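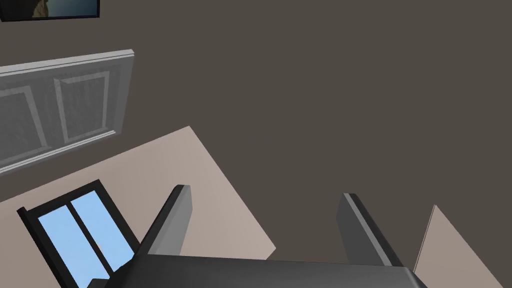
Sorin Surdu

Planning and Budgeting for a Household or Workshop Robot Arm: Tips for First-Time Buyers

Dramstead Advice Pages, updated July 25, 2021

The following guidance has been prepared for households and small workshops intending to buy a robot arm with a two-fingered gripper. It is concerned with the period before an order is placed, when changes to the plan are still cheap. Readers who already own an arm may find the sections on running costs and spares of use.

Begin with the task

Write down the jobs the arm will be expected to do, in order of how often they arise. Passing tools across a bench, loading a drying rack and opening a door are quite different jobs, and an arm suited to the first may be of little help with the last. For each job, note the heaviest item to be lifted, the widest item to be gripped and the furthest point to be reached. Weigh items full. A storage jar of flour or a tin of wood screws is often heavier than its owner supposes.

The maker's stated load normally applies to the arm without its gripper. Ask for the weight of the gripper and subtract it.

Try the room in simulation first

Many suppliers will now lend or hire out a planning program in which a room can be laid out on screen and the arm moved through it. We recommend this step to every buyer. Walls, doors and windows should be entered at their true sizes, and so should anything hung on a wall, such as a framed picture, where the arm may pass near it. Furniture can follow later. A plain model with correct measurements is of more value than a handsome one with guessed measurements.

The view from the gripper deserves particular attention. Once the wrist turns, the room is seen at a steep slant, with doors and windows lying diagonally behind the open fingers, as in the rendered view at the head of this page. Persons who will be operating the arm by hand control should spend time with such views before the purchase is agreed. Some find them easy from the start and others need several sessions, and the hours should be allowed for.

When measuring up:

Measure each door with the leaf closed and again with it fully open.
Record the depth of window sills and the projection of handles.
Mark the proposed position of the base on the floor with tape and leave it there for a week.
Check that a person can pass the taped area while carrying a tray.

Choosing the gripper

Two plain fingers will serve for most household and workshop articles. Obtain the opening width in writing, measured between the inner faces. Bevelled fingertips are helpful for picking thin items off a flat surface, though they give less contact on round handles. Replaceable finger pads are worth paying for. My colleague Silviu Buzatu, who maintains the arms in our Folent workshop, changes pads as soon as the edges begin to lift, and keeps one spare pair for each arm in use.

Drawing up the budget

The price of the arm is seldom the whole of the expense. Under separate headings, enter delivery, mounting, electrical work, the gripper, spare pads, the planning program and training. We advise holding back 20 per cent of the total until the arm has been installed and has completed the tasks on the original list. In our own last purchase, made through Dobre, the mounting plate and fixings came to 167 pounds, a sum which did not appear in the first quotation — it was found only when the drawings were compared.

Electricity is usually a small item. Servicing is not, and terms vary widely. Establish whether the engineer's travel is included, and whether a replacement is lent while repairs are carried out.

Comparing quotations

Obtain at least two. Set them side by side under the same headings and leave a blank where a supplier has given no figure, so that the omission can be queried. Quotations are commonly held for 30 days. Where a decision must be put before other members of a household or firm, request a longer period at the outset.

A used arm may be considered if its service record is complete. Run it through its full range of movement before payment and listen at each joint.

Keeping the papers

File the task list, room measurements, quotations and simulation files together. The Skimudero planning sheet, which may be copied freely, has space for all measurements on one side and costs on the other. Completed sheets should be kept for as long as the arm remains in use.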